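About Clernier

Clernier sells trays, boxes and drawer inserts for small things. Colin Stockdale and Sreekumar Varghese started it with 2 box designs and a shared dislike of the word "organizer," which usually means a plastic thing with forty holes that fit nothing you own. We still distrust most of what our trade promises. A tray will not change your life. It may save you five minutes in January when you want one particular bracelet.

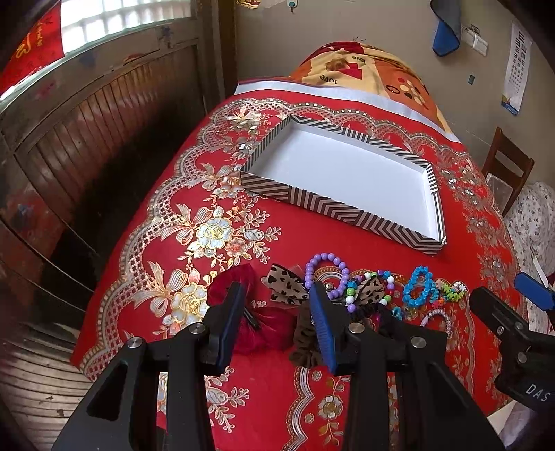 Most people's hair ties and bracelets live in a heap, and we see no shame in that. The trouble starts when someone sells you a system for it. Leopard-print bows, a velvet scrunchie and a few beaded bracelets need one open tray with low walls, and a chevron stripe on the outside if you like that kind of thing. Dividers come later, if ever.

Our first workshop was on Birkon Street. We have 31 products now, and Sreekumar thinks that is too many.
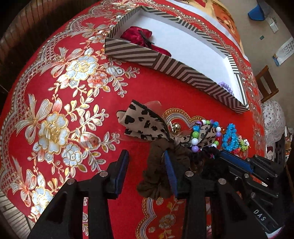 Do I need a box with a lid?
Only if you have dust, a cat or a shelf above eye level. Otherwise you will take the lid off once and lose it.

We test everything at home before it goes on sale. Colin's Sulent drawer insert failed twice and we dropped it.

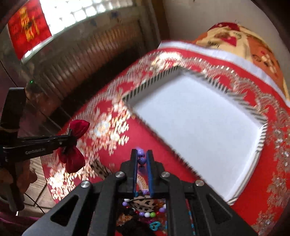 Page last updated: January

We make each design in runs of 100 and stop when people stop buying. Bigger shops have asked for 3,000 at a time. So far we have said no, mostly because we have nowhere to put them.

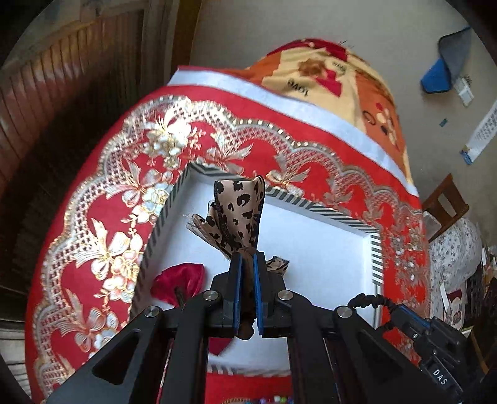
El Fassi, the shop that took our first run, still stocks the plain white tray and the striped one. Returns go to the same address as before.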